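How to Fold a Rain Jacket So It Stays Folded

Posted 6/28/21 by Colleen Perron
43 shares | 4 comments

My mother hung every coat she owned, and for years I did too, until we moved to Sulbridge and found ourselves with one closet the width of a broom. So now I fold, and I've become a little fond of it.

Start by shaking the jacket out and laying it on a flat surface with plenty of room on both sides. Find both sleeves before you do anything else. I used to skip this and end up with one trapped underneath – it makes a lump you'll never press out.

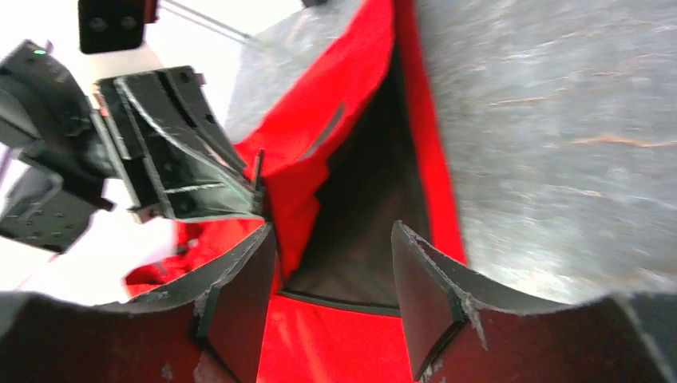
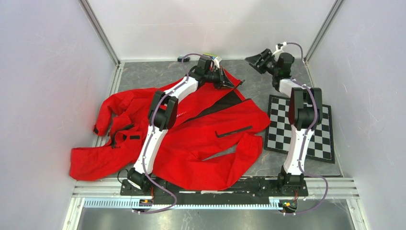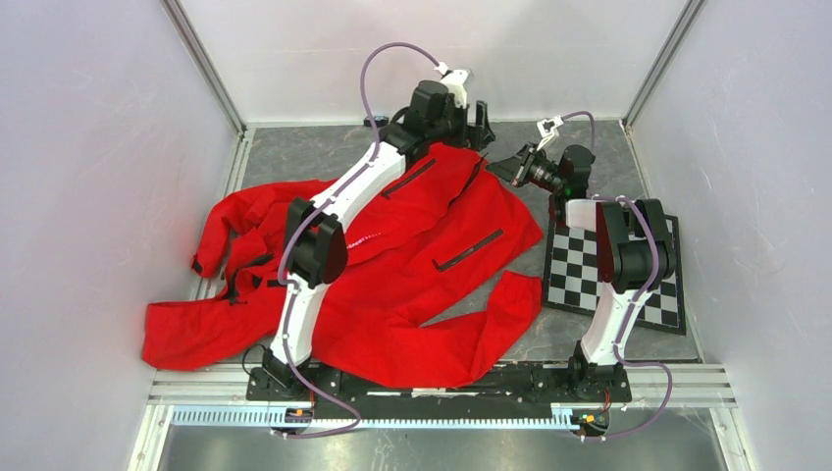 Red fabric, not yet smoothed out. The second and third pictures show the sleeves.

Now close the zipper and any pockets, and tuck in straps so they don't catch. Smooth from the middle outward with your palms, taking your time.

Fold one sleeve straight across the chest, then the other on top of it. Bring each side in to the center, and fold the bottom up in thirds toward the collar. If there's a hood, lay it flat over the bundle last of all. Press down gently to let the air out, and pop it on the shelf.

Comments

Bořivoj Sokol: I roll mine into the hood. Takes up less room in the car.

Colleen Perron: I do that for camping! Rolled ones slide off my shelf, though.

plumtree208: What about the puffy kind?

Colleen Perron: Same folds, but fewer of them, and don't press too hard.

Related
Storing Boots in a Small Entryway
Washing a Raincoat at Home
What I Keep in the October Bin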